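The Ring Between the Pegs
Irnudport's planning team has spent a year on the least glamorous part of manipulation: getting two fingers in and out of tight places

2025-12-12

Most grasp planners are tested on open tables. An object sits by itself, the planner proposes a few hundred candidate poses, a collision checker discards the bad ones, and whatever remains gets ranked. The method works because few candidates are discarded. Put the same object in a narrow slot and nearly all of them go. The planner then burns its time budget resampling poses it has already rejected.

Irnudport, a small software firm in Luvcombe, writes planning code for that second case. Its library, Evia, takes a depth image and a gripper model and returns a full approach, grasp and retreat path. The firm sells no hardware.

The main design choice in Evia is the order of operations. A conventional pipeline picks the grasp first and then looks for a path to it. Evia starts from free space. It builds a signed distance field over the workspace, finds the channels wide enough to admit a finger, and samples grasps only where two such channels pass on either side of the target. If no pair exists, it reports failure in 27 milliseconds and the calling program can try something else, such as a different tool. Fast failure was a customer request. The older release could search for 6 seconds before giving up, and a cell controller has no good use for that interval.

Perception is the weaker half. Evia's distance field is only as good as the depth data under it, and a dense group of upright parts is hard on any wrist camera. Near parts hide far ones. The sides of a shaft are seen at a grazing angle and return sparse points. A shadow on the floor of a gap can be segmented as an edge. The team treats every unseen voxel as occupied, which is safe and costs it a good share of feasible grasps.

Much of the tuning is therefore done in simulation, where occlusion can be switched off to separate a perception error from a planning one. The peg task is the standard regression test: upright cylinders on a regular grid, a small ring down among them, and a two-finger gripper coming in from above.

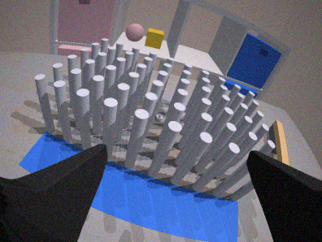

Each nightly build runs the task twice, first with true geometry and then with rendered depth and added noise. The difference between the two success rates is the number the team watches. In February it stood at 6 percentage points. The current figure is 2, most of the gain coming from fusing several views before the distance field is computed.

Transfer to real cells is less settled. Simulated contacts are stiffer than real ones, and a peg that a finger brushes in software stays where it is. On hardware it may tip into its neighbor, and the map is then out of date. Evia has no model of this yet. A branch under review replans after any force reading above a set threshold, at the price of a pause in the motion.

Configuration files for the peg task ship with the library, under the benchmarks folder. Changing the grid spacing takes one line.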